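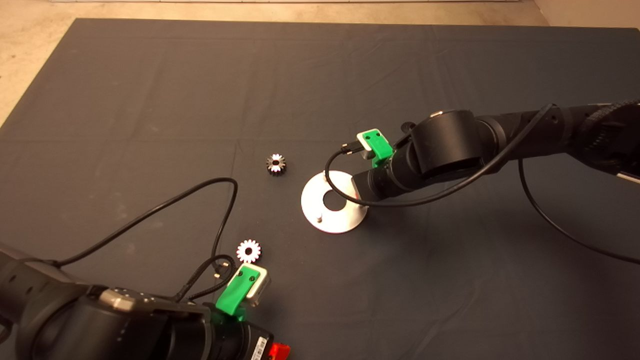

Two arms with green gripper brackets at the Belemham test bench, with two gears and the metal base disc on the cloth. Credit: Kestari

BELEMHAM – Kestari has released results for Toma, a training method for two-arm assembly of small parts. The method learns from recorded human control of both arms and needs no part-specific code.

The test task is to place gears onto a pin that stands up from a round metal disc. Toma was trained on some 2,000 recorded attempts. Failed attempts were kept in the set and marked at the point where the error began.

In 100 trials with gear positions changed each time, the method completed 30 more than the baseline, which was trained only on successful attempts. Most remaining failures occurred when a gear tilted in the grip before reaching the pin. The method does not yet correct for tilt.

Both versions used the same arms, grippers and time limit. Trials were scored from video by staff at Skullenard, the project's test partner.

The trial logs and scoring sheet will be available from Kestari in May. Work on tilted grips continues at Belemham.

This site uses cookies to improve your experience. Accept | Manage settings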